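Robot pair stopped after gripping too hard

A two-armed packing robot at Birik's test hall in Murkby has been told to take things more gently after it crushed a plastic bottle and then, undeterred, tried to pack the remains.

The bench was back at work in January. 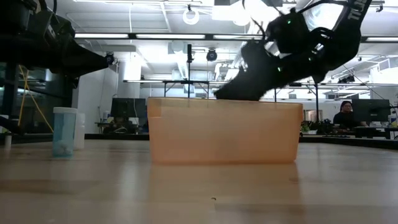
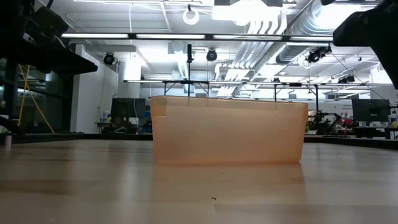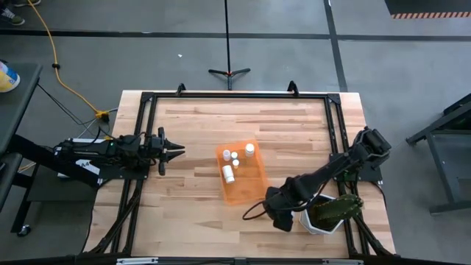

The bench at Murkby, with the orange bin in each view.

Hermine Ammann

The job does not sound like much. One arm picks up a small bottle, puts it in a bin and goes back for the next, while the other keeps out of the way until it is wanted. The pair had managed 155 bottles that morning without complaint when the left arm closed on number 156 and carried on closing.

According to a short report by Namboodiri, the firm that wrote the control program, a force reading had frozen at the value for an empty hand. The arm, believing it was holding nothing, squeezed harder to find out. It kept this up for eight seconds. The lid came off, crossed the hall and was later found under a radiator.

What bothered the engineers more was the second arm. It should have stopped when the first one faulted, but the message telling it to do so sat in a queue for 41 seconds behind a batch of routine status updates, all of them reporting that everything was fine. Someone pressed the stop button in the meantime.

"There was never a person within reach, and we were lucky with the lid," said Evdokia Raptis, who runs safety checks at the hall. "A stop message should not have to wait its turn. I would have thought that was the one thing everyone agreed on."

Namboodiri has since moved stop messages to a line of their own and set a limit on grip force that holds whatever the sensor says. Birik has lowered the arms' top speed until both changes have been checked.

Hundside, which had been due to take two of the benches for its pharmacy warehouse, says it still wants them but would like to see the stop button work first. A demonstration has been promised, and visitors will be asked to stand a little further back – on the radiator side, if they like.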